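Kitchen changes at the Walau Street hall

The shared kitchen at the Walau Street hall reopens to members on Wed 27 May. It has been closed since February while the old sink unit came out and the plumbing behind it was replaced. The work cost more than the first quote – the shutoff valve had rusted solid and a section of pipe had to be cut back to the wall – but it stayed inside the amount members approved at the winter meeting.

The booking rules have changed a little. A session is now five hours, up from four, and it includes your cleanup time. If you book the morning you need to be out by one, with the floor swept and the trash in the outside bins. Two groups ran over by most of an hour last fall and the people waiting had hot food in their cars.

The fee is $50 a session for members and $56 for everyone else. Regular groups that already have a standing booking keep their old rate until their current block runs out. Dennis Mabula has the list and will call each group before then.

The biggest change is to washing up. The dishwasher has gone and will not be replaced. It was on its third pump, and most groups were washing by hand anyway. Everything is now washed, racked and put away before you leave. Please do not leave dishes to dry overnight. The next group has to move them, and that is how we lost so many of the blue soup bowls.

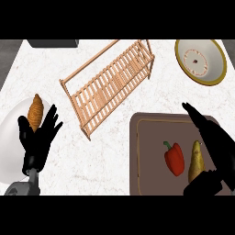 Marble counter, wooden dish rack.

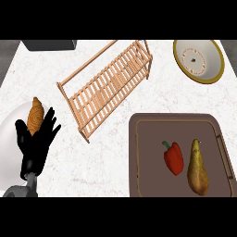 Can I leave my own pans and dishes at the hall between bookings?
Only if they are in a lidded box with your group's name on it, stored on the bottom shelf of the hall closet. Anything left loose goes on the giveaway table at the end of the month.

Dish towels are not supplied. Bring at least four if you are cooking for a crowd, and take them home with you. Dish soap and scrub pads are under the sink. If you finish the soap, write it on the pad by the door and Dennis will pick up more on his next run.

Knives are back in the locked drawer. The key is on the same ring as the front door key, the short one with green tape. Stijn Van Beek sharpened the whole set in April and asks that they be washed by hand and dried right away, and kept off the metal trays.

Keys can be picked up from the Mfaume bakery next door, weekdays before four. Sign the book when you take one and again when you bring it back. A lost key costs $53, the price of the new cylinder and one copy.

The oven runs hot on the left side. Turn your trays halfway through. A repair person is coming to look at it, but we don't have a date yet, so check your first batch early.

To book a session, call the hall office or put your name on the sheet in the entryway. Evening slots for June are mostly taken. Sunday mornings are still open.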